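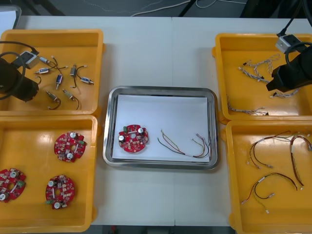

Rikton Extends Flustham Weekend Pass to Cover Park, Ferry and Parking

Home News Visit Tickets Press

Reading time: 2 minutes

FLUSTHAM, April. Rikton, operator of the Flustham Seafront Park and the Salazar ferry, has revised the terms of its weekend visitor pass for the coming season. The pass now combines ride admission, one return ferry crossing and parking on a single ticket. Until now these were sold separately at three counters.

The revised pass is valid for two consecutive days from first use. It covers all 11 rides at the seafront park, including the Ferris wheel and the log flume, subject to the posted height limits. Arcade machines, food stands and the miniature golf course are excluded and remain pay-as-you-go. Children under seven travel free on the ferry with a pass holder but need their own wristband for the rides.
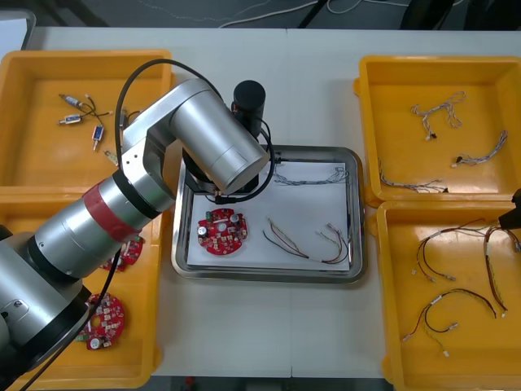 Passes can be bought online or at the main gate. The ticket carries a printed code issued by the Bitel booking system, and the same code is read at the park turnstiles, the ferry ramp and the parking lot barrier. A pass may be used once per crossing direction. Visitors who leave the park during the day can re-enter until one hour before closing.

The parking lot behind the bandstand has been re-marked and now provides 101 spaces for pass holders. Spaces are not reserved. When the lot is full, drivers are directed to the overflow lot on Harbor Road, where the pass is also accepted. Vehicles with trailers must use the overflow lot at all times.

"Most of our weekend visitors are here to see family and want to fit the park and the crossing into the same trip," said Divina Tiongson, head of visitor operations at Rikton. "The old arrangement required a separate booking for each part. The new pass puts them under one set of terms."

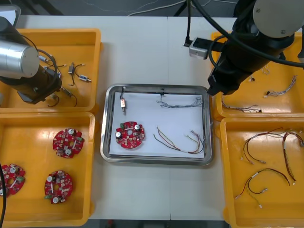
In the event of high wind, the Ferris wheel and the ferry may be suspended independently of each other. If a ferry crossing is canceled, the unused portion of the pass can be transferred to another weekend in the same season. Ride closures of less than a full day do not qualify for a refund. Rain alone does not affect ride operation, except on the log flume, which closes during thunderstorms.

Existing weekend passes bought before the change remain valid under their original terms and can be upgraded at the main gate on payment of the difference. Season passes are not affected.

The full terms, ride list and ferry timetable are available at the main gate and at the Salazar landing.

Contact: Rikton Press Office, Flustham | © Rikton. All rights reserved. | Back to top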